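Sock pairing, evening, August

Started at 7 with the dark load from the dryer and the small mesh bag. The intention was to get every sock in the house matched before the drawer dividers go in, and to write down how long each part takes, as I did for the shirts. 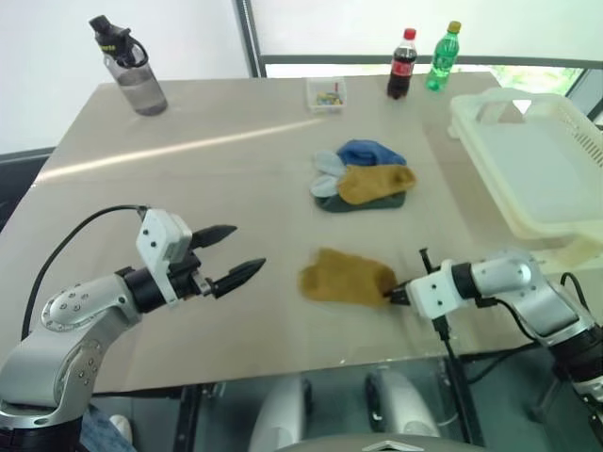

The method is the same as last time. Everything goes on the table, not the bed. The bed is larger, but it has a patterned cover and the dark colors disappear on it. The table is beige and flat and any color shows up against it. One sock is kept out by itself near the front edge as the reference. Its mate is looked for in the heap, the two are laid heel to heel, and they are put aside before the next reference is pulled. Working from a single reference is slower at the start than spreading everything out, and faster toward the end when the remaining socks are mostly alike.

The mustard yellow ones are the easiest to find and the worst to match. They came from Marwood in two separate orders, and the second order was knitted a little longer in the foot. Color is no help in telling them apart. I lay them flat, line up the heels, and check the toe seams. If the seams are within the width of a finger I call it a pair. By that rule one pair passed tonight and one did not, and the one that did not has gone back in the mesh bag with a knot tied in the drawstring so I remember.

Royal blue: no difficulty. The cuffs have a tighter rib than the others and hold a fold better.

Dark green: these go with the blacks and navies in poor light. Under the ceiling light they separate well enough. Under the lamp by the window they do not. I should stop sorting by that lamp. I wrote the same thing in spring and then went on using it.

Light gray: the cotton has thinned at the heel on several. Held up to the bulb, the worst of them lets light through in an area the size of a coin. Not yet a hole. I darned one last winter with the wrong weight of yarn and it made a ridge that could be felt through a shoe, so this time I will use a single strand and a looser weave, and stop short of the seam. If it still makes a ridge they become dust cloths.

Folding. I have gone back and forth on this. Balling the pair by turning one cuff over the other keeps them together but stretches the elastic on whichever sock is outside. I kept to it for years and the outside sock was always the first to sag. Folding in thirds puts no load on the cuff, but the pair comes apart when the drawer is opened hard. Jocelyn Grewal lent me a set of Fastenus clips, small plastic ones that grip both cuffs, and I used them on three pairs as a trial. They hold. They also leave a dent in the knit, which came out of the blue pair when I pulled it lengthwise and did not come out of the gray. She runs hers through the wash still clipped. I have not tried that and do not like the idea of it in the drum.

For the rest I folded in thirds and stood them on edge. Standing them up means each pair can be lifted out without moving its neighbors, so the hard-drawer problem may solve itself once the dividers are fitted.

Dividers: the Pelstead set is adjustable and the drawer is not quite square, with the back narrower than the front by a few millimeters. I will trim the rear strip with the fine saw and sand the cut end. Dry fit first, no adhesive. The felt liner goes under, not over, or the strips will not seat. The rows will run front to back, light colors on the left, dark on the right, with thick winter pairs across the rear where they are out of the way until October.

Time taken, first sock to last fold: about 20 minutes, not counting the walk back to the dryer for a stray that had stuck to the inside of the drum. The shirts took longer but produced no leftovers. Tonight left a few singles, which is normal. They stay in the bag through two more loads, and after that they are released to the rag box.

I changed the detergent this month to the Paquette powder, at the lower dose on the carton. The darks have less of the chalky film at the cuff. The towels are no softer. I will finish the carton before deciding.

To do: gray yarn, single strand. Check behind the dryer for the other long yellow one. Return the clips to Jocelyn, minus the one I want to test on the wool pair. Measure the second drawer while the saw is out.

Stopped at 7:40 with the dividers still in their wrapper.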